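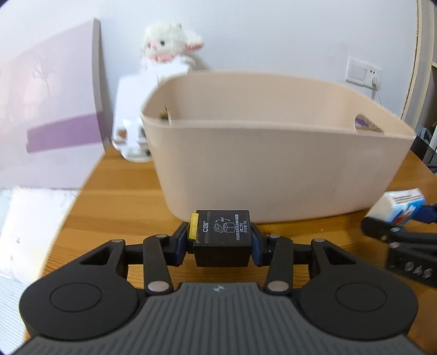 The left gripper with the little black Cudo box. Basket parked behind it, plush supervising as usual.

04/11/2023

So the grippers are finally at the stage where I can grab stuff with them, and I've spent way too much of this week doing exactly that! If you read my post back in May you'll remember version one, which was basically a pair of salad tongs with opinions. I scrapped nearly all of it and kept the screws.

The big change is the linkage. The old one had sloppy pivots, and the tips would cross over each other the second you squeezed anything harder than a sponge. I redrew the arms over a couple of evenings, moved the pivots further apart, and reprinted the lot (139 grams of filament, counting the two I ruined). My plan is for the fingers to stay square to each other the whole way in. Small boxes are my favorite test for that, by the way. Flat sides, sharp corners, and they twist the moment one pad is lazy.

I'm calling the whole project Hesisance, a name that came out of a typo I got fond of. Parts came from Sqalli, who had the pivots in stock and shipped them in a padded envelope with a sticker in it. 60 pieces in a bag, so I'm set for pivots until I retire. Running total is 325 dollars, and yes, I did just wince typing that.

Things still bugging me: the pads collect dust like crazy, and my wrist gets tired after a long session of picking and dropping into the basket. I did 71 pick-ups in one sitting and then couldn't open a jar of pickles. I might shave some weight off the base, or I might just take breaks like a normal person.

Next up is the motor mount, which I want to cut over at the Kisthorpe workshop if I can get time on the good bandsaw. I'll post the drawings once I've fixed the hole I put on the wrong side.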